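## Labeling lidded glass jars for bench storage

Use this procedure for any clear jar with a plastic lid kept on a shared worktop. It covers cleaning, sticker placement and the log entry.

1. Empty the jar and wash the body and lid separately. Let both air-dry with the lid off.
2. Wipe the outside of the lid with a lint-free cloth. Adhesive does not hold on residue.
3. Select a sticker color from the group list. Yellow is reserved for jars awaiting a refill.
4. Apply the sticker to the side of the lid and press from the center outward for 7 seconds.
5. Close the lid and set the jar down with the sticker facing the front edge of the table.

Stickers go on the lid, never on the glass - the contents level must stay readable from all sides.

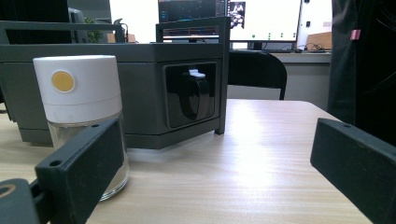

*Jar with a yellow sticker on the front of its white lid.*

If the lid has a seam, a large sticker may cross it and start to lift. Press the edges down again after the first day, or change to a smaller size. Rurketex rounds come in rolls of 500 and peel off plastic cleanly.

Enter each labeled jar in the Prurside log with its color and shelf. Replace faded stickers every August.

Keep jars at least two hand widths from keyboards and monitors.

Revised Oct 18, 2023 - Mounir Younis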